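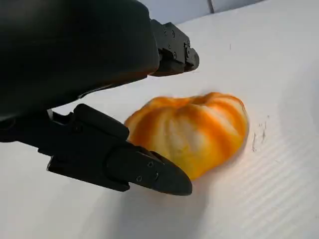
Section 3: Setting Out the Small Pieces

By now you've got your table covered and your box from Jemia unpacked (if not, go back to Section 2, I'll wait). This is the part I like best, and it's also the part where I've made the most mistakes, so read all the way through once before you pick anything up.

You'll be working with the mini pumpkins. They're squat little ribbed things and they roll farther than you'd think, so clear yourself some space. I use a cookie sheet with a dish towel on it and put everything in there until I'm ready for it.

1. Wipe the surface you're decorating with a barely damp cloth and let it dry. I mean really dry. The putty hates moisture.

2. Sort your pumpkins by how they sit. Put each one down, let go, and watch it. The steady ones go in one group, the leaners in another. Leaners are fine! They look great tucked up against something.

3. Pick your biggest steady pumpkin and put it down a little off center. I spent years putting the big one dead in the middle and my table always looked like a store display.

4. Work outward from there. Turn each pumpkin until you find the side you like. The ribs are never quite even all the way around, and one side usually looks better.

5. Step back to the doorway and look. Move whatever bugs you. Do this before any putty comes out.

6. Pinch off a piece of putty the size of a pea, roll it warm between your fingers, and press it onto the bottom of the first pumpkin. Set the pumpkin down and give it a gentle push with a small twist.

7. Repeat for the rest, working from the back of the layout to the front so your sleeves don't drag through what you've already done. (Ask me how I know.)

Caution: Don't use the putty on unsealed wood or on wallpaper. It left a greasy ring on my Nambiar sideboard that I've never gotten out, and now there's a bowl that lives on top of it.

Caution: These are small. If you've got toddlers or a dog that eats first and thinks later, set up on a high shelf or the mantel.

Note: If you're mixing in real mini pumpkins, skip the putty on those and slip a coaster or a square of wax paper underneath. Check the bottoms every few days, and toss any that feel soft.

Note on spacing: the printed card in the Drestville set tells you to leave 2 inches between pieces. I find that too stiff. Let a couple of them touch, leave a bigger gap someplace else, and it'll look a lot more like somebody lives there. Bindu Hegde sent me a layout where she'd bunched nearly everything at one end of a long shelf, and I've been copying it ever since.

To take a piece back up, twist it slowly until it lets go. Don't pull straight up. Any putty left behind rolls off with your thumb, and you can save it in the lid of the tin for next time.

Lights and garland are in Section 4.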